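Search this site
Enter keywords Go

Speaker notes: Looking after shared tables

Talk for the Umbridge building users' day. Time allowed is 32 minutes including questions. The notes are fuller than what I will say on the day. Anyone who misses the talk can read them instead.

Start

Say good morning and go straight in. The talk covers the pale wood tables we have in the shared rooms, how to wipe them, which cloths to use and where the cloths should live. It does not cover chairs, whiteboards or carpets. Carpets have their own page.

Mention early on that there are 793 tables on the building list, and that most of them have the same light top. People tend to think of their own room as a special case. For cleaning purposes it seldom is.

The top

The light tops were picked because they make a dim room feel less dim. They do that well. The grain is strong, and it hides fine dust for longer than a plain white top would. This is good for looks and bad for habits, as a table can go a fortnight without anyone thinking it needs a wipe.

Ask people to bend down and look along the surface. Looking straight down at a table tells you very little. From a low angle, with a window or lamp on the far side, smears and sticky patches show up as dull areas. Do this before wiping and again afterwards. It takes a few seconds.

Wipe with the grain. On our tops the grain runs in long lines, so it is easy to follow. Wiping in circles leaves arcs that catch the light, and you then spend longer getting rid of the arcs than you did on the first wipe.

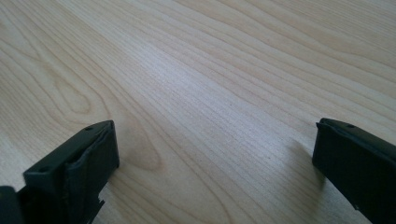

One listener at the first run of this talk said that following the grain made no difference at all on her table, and that she had only ever got a clean finish by changing to a fresh cloth halfway across. I think she has a fair point about the cloth. Most of the streaks we get come from a cloth that is carrying too much, and direction will not cure that. I still go with the grain. Put both in: fresh side of the cloth at the halfway mark, long strokes along the lines.

Water and products

Keep this part short. The last group got stuck here for 10 minutes on the subject of lemon sprays.

Damp cloth, well wrung out. If you can squeeze a drop out of it, it is too wet for these tops. Water that sits along an edge or round the cable hole gets under the surface over time and lifts it. We have had tables go that way in the ground floor rooms, and lifted edges cannot be pressed back by hand.

For marks that stay, use a little washing-up liquid in warm water. Then wipe again with plain water, then dry. The drying matters more than people expect - a pale top that is left to dry by itself will often show a tide line.

The spray we stock is Muvia, in the trigger bottle. Spray the cloth and leave the table alone. Old bottles of Diditz are still in some cupboards, and they are meant for glass. Please put them with the window things and do not use them on wood.

No scouring pads. No dry paper towels for rubbing either. They feel soft in the hand but they drag grit about.

Pause for questions on products, then move on even if hands are still up.

Cloths and trays

This is the part I care about most, so allow it the most time.

We used to keep cloths in a heap under the sink. Used ones went back on the same heap. By the afternoon you could not tell one from another, and people took whichever was on top. The change we made was simple. Each room has a tray with its cloth in it, and the tray stays in the room.

A tray with an edge all round is best. It keeps a damp cloth off the wood, which is the whole purpose. A handle slot helps, as you can carry the tray to the sink with one hand. Bright colours are easier to find when the table is busy. I do not mind which colour a room chooses, as long as it keeps to it.

Lay the cloth in flat or fold it once. A cloth that is left bunched up stays damp in the middle and starts to smell by the next morning. When you pick one up, take it by the top and let it hang open over the tray before you move across the table. Any crumbs then drop where you want them.

If a cloth has lettering or a label, fold that side in. Printed bands can be stiffer than the rest of the fabric, and on a soft finish you may see faint lines from them. I had put this down to my own heavy hand until I tried the same cloth both ways round on a spare top.

Tray on the left or right is up to you. I put mine to the left and work towards it, so that the dirt ends up by the tray. Someone left-handed may want the opposite. Keep it a little way in from the edge in any case. Sleeves catch on trays that stick out. 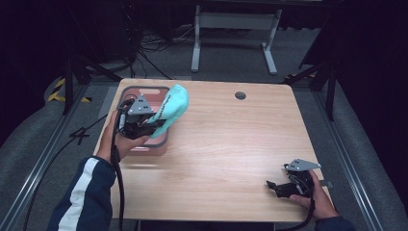

Washing and replacing

Wash cloths after six uses or at the end of the week, whichever comes first. Warm wash, no softener. Softener leaves a coating that turns up on the table as a greyish film, and then people blame the spray.

Hang them open to dry. The rail in the Umbridge utility room is long enough for a full floor's worth if they are not doubled over. Please do not dry them on radiators. They go stiff.

Throw a cloth out when the edges fray. Spare ones come from the Hägglund order, which is placed each February. If your room runs short before that, ask at the front desk and take what they have. Colours may not match. Trays are ordered separately and should last for years if they are rinsed now and then. Wipe the underside too, as that is the side that touches the wood.

The bits people miss

- The cable hole. Crumbs gather round the rim. Wrap the cloth over one finger and go round once, then wipe the rim dry.
- The front edge, where wrists rest. It gets greasier than the top and looks dull sooner.
- The underside of the front edge. Run your hand along it and you will see why it is on the list.
- The legs and feet. White legs show scuffs from shoes. A damp cloth takes most of them off, but use an old cloth for this and do not put it back in the tray.
- Leads lying over the edge. Lift them and wipe under them. Do not pull them tight to get them out of the way.

If there is time

Show the two spare tops side by side, one wiped in circles and one wiped along the grain. Pass them round. The circles show best if you tilt the top towards the window. Bring a lamp in case it is a dark day.

Take questions about heat marks at the end, as there is always one. My answer is that we do not have a good fix for them. Report the table by its room number and it will be looked at with the next batch of repairs. Do not try the iron and tea towel method on a shared table, however well it went at home.

Hand out the one-page sheet at the door.

Last updated: 23 February 2022

Related items
Carpets and mats: what to report
Where the cleaning cupboards are, floor by floor
Umbridge utility room: drying rail and sink
Notes from the talk on shared kitchens
Ordering trays and cloths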